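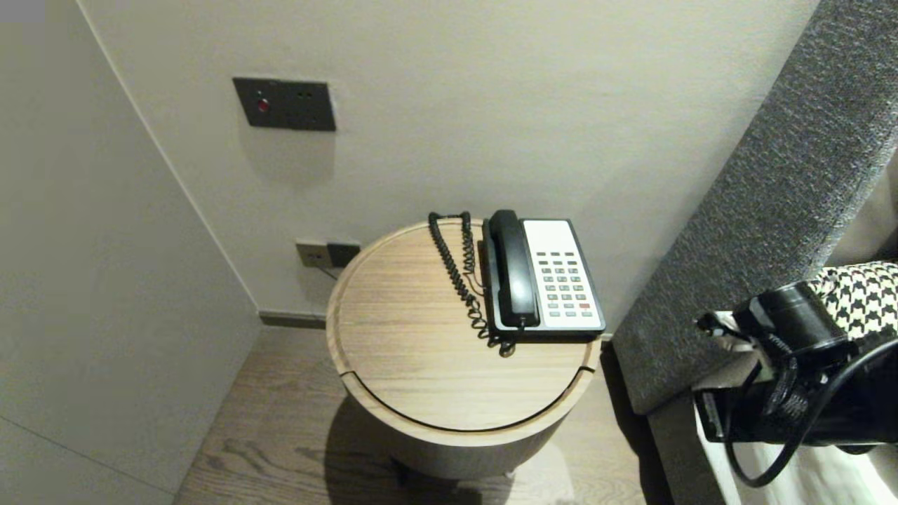 Miyuki Morikawa wrote after the June session that a machine which needs a tidy room before it can tidy a room has not saved her staff any work. Her comment is the starting point for this part of the talk.

Opening remarks. Room work is the test case at Grallitz. The bedside table is a fair sample: a desk phone, a coiled cord, a round top with little space to spare. Staff wipe such a table without thinking about it. A machine must decide what to lift, what to leave and where the cord will go.

Pause for the results table.

The review covered 3000 attempts at bedside tasks. Of these, 1242 were completed without help from a person. Read both figures aloud. Do not round them.

Flat, clear surfaces gave the best results. Cords and fabric gave the poorest. Making the bed was left out of the review and should not be promised in answer to questions.

Position to state: the machines are ready for supervised trials and are not ready to work a floor alone. Alasdair Moncrieff will take questions on cost. Next section: shop-floor sorting at Altia.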